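Clarnen Tray Tasks: rules for recording and review

Version of September 2024. Maintained by Ashwin Achari, Tillovley.

Contents

The set holds 2,289 simulated episodes in 57 room layouts. Each episode has the head view, joint states for both arms, gripper opening and a task line in plain English. All episodes were made in the Purinero simulator. There is no real-world footage.

Rules for operators

Start with both grippers open. Keep the tray level while the base moves. Use one arm to carry and the other to pick or place. Do not drive with an object held over the edge of the tray. Tall items go toward the back.

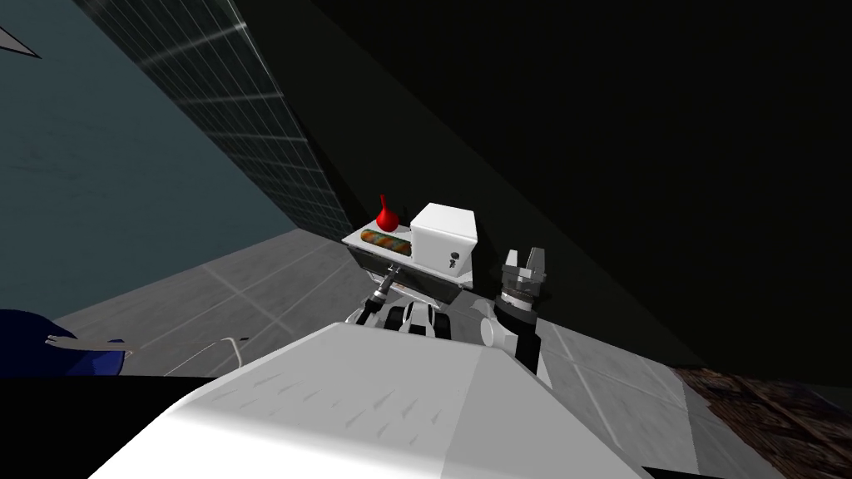
If an object falls, stop the base and end the episode. Mark it "drop" and do not pick the object up again. Drops stay in the set under their own label, and they should not be mixed into training data for successful carries.

Rules for reviewers

Every episode is watched by one person who did not record it. Reject an episode if an arm passes through the body shell or a wall, or if the task line names the wrong object. Layouts with fewer than 90 accepted episodes are not used for scoring.

Known issues

Object weights are set by hand and are often too low. Thin cables on the floor have no collision shape in layouts made before March.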